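3.2 What the survey answers can and cannot show

Most of the literature on household clutter begins with a number somebody gave over the phone. We are not convinced by that number. In the Skundonier panel, 470 households were asked how many unused electrical items they kept at home, and the mean answer was 29. It has been quoted ever since as if someone had opened the drawers. All that happened was that people guessed, usually in the evening, with the television on.

Guessing favors things that are large or annoying. A broken vacuum cleaner in the hallway gets remembered. Plugs, adapters and spare leads do not, and they are the very things the panel was meant to measure.
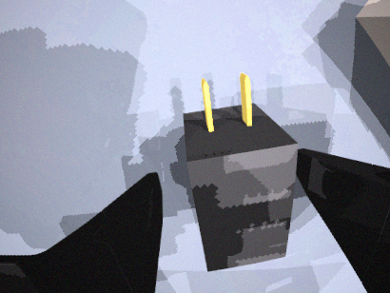
One respondent in the Yupanqui follow-up objected that the whole idea of "unused" was wrong, as a spare charger is doing its job by sitting in a drawer until the other one dies. We think this is a fair complaint. The questionnaire had no box for it, and the coders put such answers under "hoarding, mild," a label we have dropped.

The historical comparison is weaker still. Several authors set the Skundonier figure beside a 1929 inventory of rented rooms in Skosteris and conclude that clutter has exploded. That inventory was made by landlords to settle damage claims. It lists what could be broken or stolen and passes over everything else. A short list in a landlord's ledger tells us about landlords.

Nor does a bare tabletop prove much. Tidy surfaces are often taken as a sign of few possessions, and in the Yupanqui homes the two were hardly related. People with clear tables had full closets. 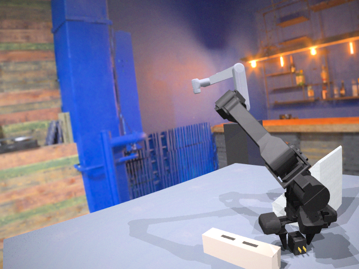 3.3 Boxes as a unit of measure

The Justa protocol, in use from 2000 on, tried to avoid guessing by counting boxes. Its appeal is plain: a box is easy to see and hard to argue with. But the protocol never fixed a size, and it treats a closed box as a full one. We could find no record that any were opened. A household that moved in January would score as badly as one that had saved every magazine for decades.

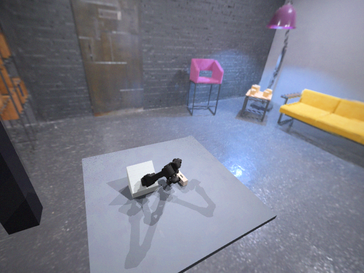
Figure 4. White box on a flat gray platform.

We therefore report box counts only in the appendix and draw no trend from them. Readers who want a single figure for how much stuff a home contains will not find one in this paper.

Related articles
Who counts the attic? Storage and memory in small homes
Rented rooms in Skosteris: a second look at the ledgers
Why phone surveys miss the kitchen drawer

This site uses cookies to remember your reading preferences. Accept | Manage settings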